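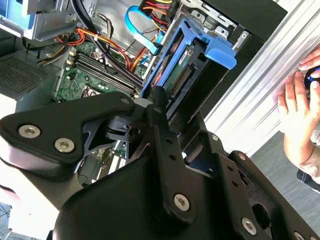

**1/** ok thread. student automation club, project Stondow, drive swap task. the job: get the arm to pull a hard drive out of a desktop tower by its caddy. sounds small. has eaten our whole winter break

**2/** quick who's who. Halyna Chornovol does motion and most of the swearing. Paraschiva Olteanu does the fixtures and the task sheet. me: logging, cables, snacks, these posts

**3/** why a hard drive. the regional thing (Shehu Open, student division) has a teardown round and you pick your own part. RAM needs two latches open at once, one arm, nope. drive caddy has a big plastic tab and slides one way. we picked the tab

**4/** first attempts back in October were all wrist angle problems. fingers came in too flat, hit the cage, arm faulted, reset, repeat. Halyna kept a list of fault codes on her arm in pen. moved on to coming in steep and that's been better ever since

**5/** current sequence, for the ppl who asked:

- park over the case
- drop to the hover point, slow
- line up w the caddy, not the cage!!
- close in small steps, check force each step
- pull straight, stop if force jumps
- back off the same way you came

**6/** step four is where everybody on the team has lost an afternoon. close too fast and the caddy cocks sideways in the rails, then pulling just jams it harder. you have to let go and start over. no clever fix, we tried a few 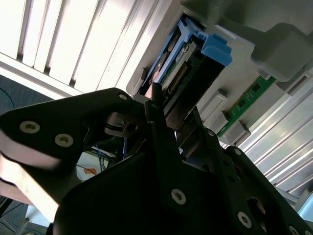 **7/** Q from a first year at the other school: do you need a camera on the wrist or is the overhead one enough?

The overhead one gets you to the right bay, but we line up on the wrist view. From above, the gripper hides the last bit of the approach.

**8/** numbers bc Paraschiva will be mad if i dont. 658 logged attempts since October. 562 usable. the rest are bad logs, most of them my fault (forgot to hit record, or hit it twice so it stopped again. yes really)

**9/** usable doesn't mean the drive came out btw. it means the log is complete and we can learn something from it. failed pulls stay in. we argued over this for a whole meeting and Halyna won, she was right

**10/** software side: still on Flonditz for the teleop bit, our own scripts for the rest. we tried switching to Pustlow for playback and lost two days to time stamps. switched back. maybe after the competition

**11/** things i'd tell a team starting now

- tape down every loose cable before you touch the arm
- write the reset steps on paper and stick it to the wall
- one person on the stop button and thats ALL they do
- same start pose every time, even when ur tired
- dont tune force limits at the end of the night

**12/** also label your fixtures. Paraschiva reprinted one plate twice because the holder spacing was off and we kept grabbing the old one out of the pile. she now writes the version on the bottom w a paint marker

**13/** Halyna's rule for the case: it goes back to the same spot on the table after every run, checked against the corner marks. skip it and your hover point is garbage and you blame the code for an hour. ask me how i know

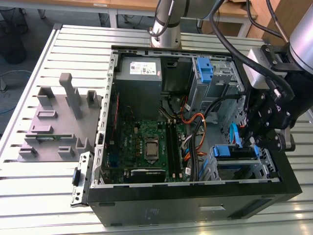

## whats left before the Shehu deadline

**14/** insertion. pulling is ok-ish, putting it back in is a differnt animal. rails are tight and the arm can't feel much till it's already wrong. plan is a small wiggle on entry, Halyna has it half written

**15/** then the write-up, four pages max, i have a title and one very good paragraph

**16/** if your club has done insertion with a plain two-finger grip and got it reliable pls reply, even just the force limits you used. we'll swap our reset checklist for it

**17/** next update when the wiggle runs. going to go charge the laptop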